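**Tenants' group questions Gurnar's "water-saving" claims for Lostunbridge apartments**

*For release: July*

LOSTUNBRIDGE — The Lostunbridge Renters' Table says a new water program at the Workach apartments moves costs onto tenants and has yet to show that it saves any water. The group is asking the building's manager, Gurnar, to publish its meter readings before a monthly "conservation fee" goes into effect.

Gurnar told residents this spring that low-flow faucets and a leaflet on dishwashing habits would cut water use across the building's 94 units. The leaflet says a household that washes dishes in a tub, with the faucet off, can "save like a champion." It doesn't say how much a champion saves, or compared with what.

"I've washed dishes in a tub my whole life," said Elif Naz Başaran, who chairs the Renters' Table and has lived at Workach for 18 years. "My mother did it, too. If that's the plan, most of this building finished the plan before Gurnar was hired. So where does the saving come from?"

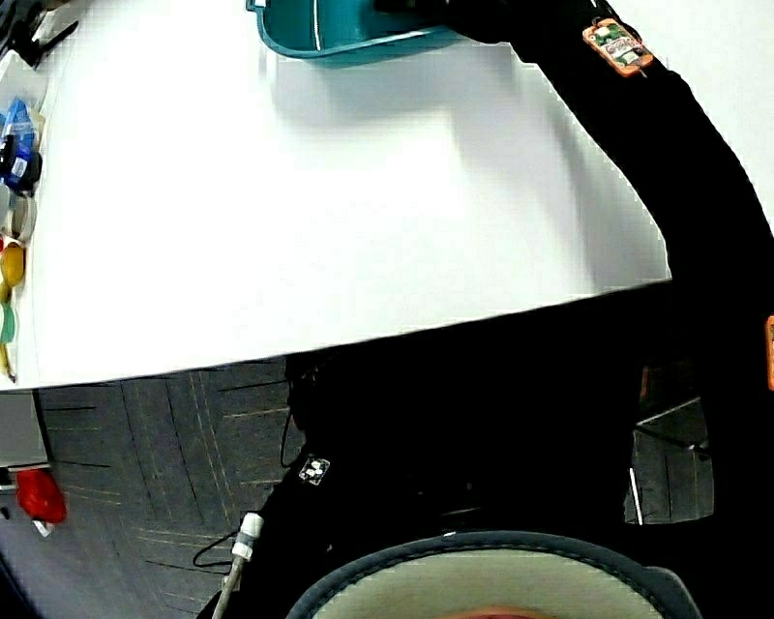
The group doesn't object to using less water. Several members asked for leak repairs long before the program was announced, and copies of 219 repair requests, most of them for running toilets and dripping shower valves, were handed to the manager's office along with a letter. The office replied that the requests were "being reviewed in the context of the wider program." Members would like to know what that means. A toilet that runs all night will go on running no matter how carefully the plates get rinsed.

Gurnar's notice credits the program's design to Uysal, a consulting firm. A one-page summary from Uysal was taped up in the lobby and taken down again within a few days. It described a "strong early response" at a test site. The summary didn't name the site, say how long the test lasted, or explain whether the apartments were occupied at the time. 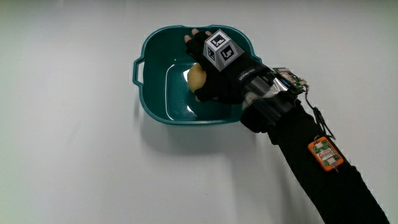 Rawan Darwish, a retired bookkeeper who went through the paperwork for the group, said she came to it with an open mind and left with a list of questions.

"They have a chart with a line going down and no numbers up the side," Darwish said. "I could draw you that chart for anything. If I'd turned that in at work, I'd have gotten it back by lunch."

Darwish also pointed to the fee itself. Under the notice, every unit pays the same amount, whether one person lives there or six. A tenant who cuts back gets nothing off the bill, and a tenant who doesn't pays nothing extra. The Renters' Table has asked Gurnar to explain how a flat fee is supposed to change anyone's habits. The answer so far has been a second copy of the leaflet.

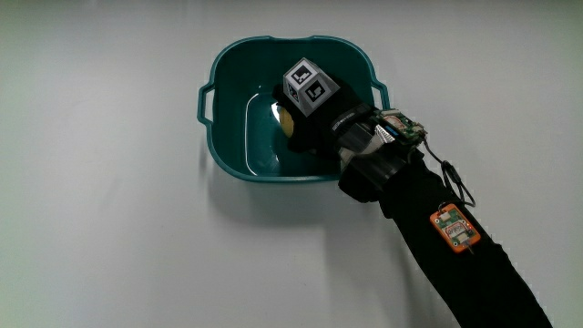 The new faucets have drawn mixed reviews. Some tenants like them. Others say it now takes so long to fill a sink or a mop bucket that they leave the water on and walk away, and one upstairs neighbor has already let a sink run over. The group isn't claiming that the faucets waste water. It is saying that it can't tell, that Gurnar probably can't either, and that charging for the result before measuring it is the wrong way around.

A petition asking for a delay has been signed by 514 people, including tenants in nearby buildings who expect the same notice to turn up in their own mailboxes. It makes these requests:

- Release the building's monthly water readings for the past two years, including the months before the faucets went in.
- Post the full Uysal report, with the name of the test site.
- Fix the reported leaks first, then take new readings.
- Hold off on the fee until tenants have had time to look at all of it.
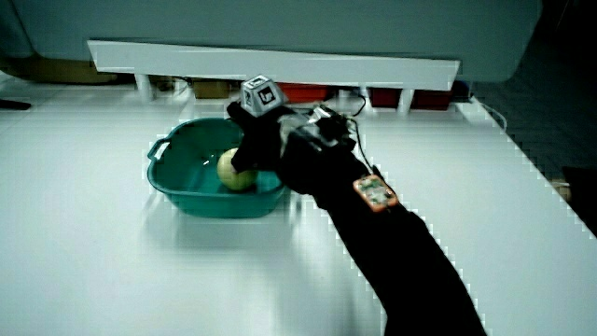

Gurnar has said the readings are "available on request." The Renters' Table made that request in writing, twice, and was told the second time that the file was being updated.

"Maybe the numbers are great," Başaran said. "Then show us, and I'll say so at the next meeting with my name on it. I'm not paying a fee for a leaflet."

The group's next open meeting starts at 7 p.m. in the Workach laundry room. Gurnar and Uysal have both been invited to attend. Tenants are asked to bring their copy of the notice and any repair requests still open.

**Press contact:** Elif Naz Başaran, Lostunbridge Renters' Table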